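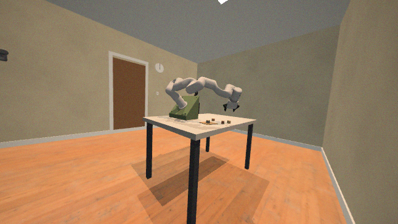
White table, plain room.

Render times after moving to Plornau 11

jhenare
2019-09-30
Same file, same machine, same sample count. Version 10 finished the still in 1,843 seconds. Version 11 takes 2,075. Denoiser off in both. Has anyone else measured this?

katsaros_fan
Check the light bounce limit. The new default is 20 and old files don't keep their own value unless you set it by hand.

jhenare
It was set by hand in August. Still 20 in the panel, so no change there.

dragica_b
Then it's tile size. 11 ignores the stored tile size and picks its own. On my card that costs more than the bounces ever did.

katsaros_fan
Tile size hasn't mattered on a GPU for years. I'd look at the off-white surfaces first. Pale walls keep light bouncing longer, and the cutoff threshold was lowered.

dragica_b
It matters if the card is short on memory. Jarrah, how much is free while it runs?

jhenare
Very little. The Jendero plugin holds a texture cache even with no textures loaded.

dragica_b
Disable it and run again – restart first, it doesn't let go of the cache otherwise.

jhenare
Plugin off, restarted. Slightly under the version 10 time now. I haven't touched the threshold.

katsaros_fan
Fine, but that compares 11 without the plugin to 10 with it. Run 10 without it too.

jhenare
Fair. I'll need to reinstall 10 for that. Will post both logs.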